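Returnable cup systems

A returnable cup system is an arrangement in which drinks are sold in strong cups that are collected, washed and filled again. Such systems are used at festivals, in sports grounds and in office canteens. The buyer usually pays a deposit, and gets it back at a return point.

The Stivance system was started in July by the engineer Thomas Vitale, in the town of Budard. It had 22 return points and four washing lines. One line can wash 700 cups in an hour. The cups are made by Gravell and are intended for 50 uses, after which the material is ground and given back to the maker. 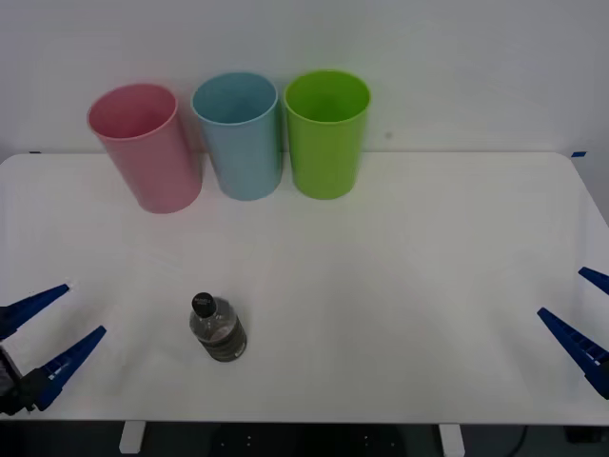 Washing is the most expensive part of the work. The cups must be fully dry before they are stacked, otherwise they stick together and can take on a smell. Nasution, a supplier of drying tunnels, recommends warm air from two sides. Smaller operators often let the cups dry on open racks during the night.

Loss is the second difficulty. Guests keep printed cups as a souvenir, and for this reason many operators prefer cups without a date or an event name. A higher deposit brings more cups back, but it also makes the queue at the bar slower when guests pay in cash.

Last edited October 26, 2023
Shares 22 | Comments 4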